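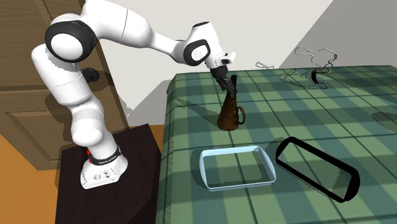 Faustine Texier wrote in after our last issue to say we were being mean about the Lorness stove swap. Her own grant came through, the fitter was polite, and her front room no longer smells of smoke. "I would have thought you lot would be pleased," she added.

We are pleased for her. Whether the scheme is cleaning the air over Lorness is another question, and I still can't find anyone who has tried to answer it.

The claim in the January 2019 leaflet is that 330 old wood stoves have been "taken out of use" and that the town is breathing easier for it. Fine. Taken out of use how? The grant form asks for a receipt for the new stove. It asks for no proof that the old one was scrapped. I know of two that went straight on to the small ads, and one of those is now heating a workshop up the valley in Vutunport, where the smoke runs down to us on any still night.

Then there is the stove itself. Most of the money has gone on the Fellik, which Deschamps sells and fits. I have read the Deschamps brochure twice, and the figures for smoke come from a test with dry, split, evenly sized logs, lit by someone who knew what they were doing. I have also seen what is stacked in the yards along our street. Half of it was standing in a hedge last autumn. Put green ash in a new stove and shut the air right down so that it lasts until morning, and you get a chimney much like the old one.

Our bigger grumble is with the measuring. Lorness has one air monitor, and it is on the roof of the library, well above the houses and up the hill from nearly all of them. It gave a good reading for most of last winter. Last winter was also mild and windy, and the leaflet says nothing about that. A cold, still January would tell us a good deal more, and we are in one now. I asked the council for this month's readings and was told they would be "in the summary", which comes out in spring.

The scheme has 2136 homes on its list and pays up to 3000 a household, so this isn't small change. For a sliver of it the council could put 5 cheap monitors at street level, down by the river where the smoke sits, and publish the readings each morning. It could also ask to see a scrap ticket before it pays out.

Faustine says we should give it time. She may be right, and if the spring summary has street-level numbers in it I'll print them on the front page, with her letter next to them. Meanwhile, if you've had a new stove fitted, we'd like to hear what happened to the old one. Names left out if you prefer.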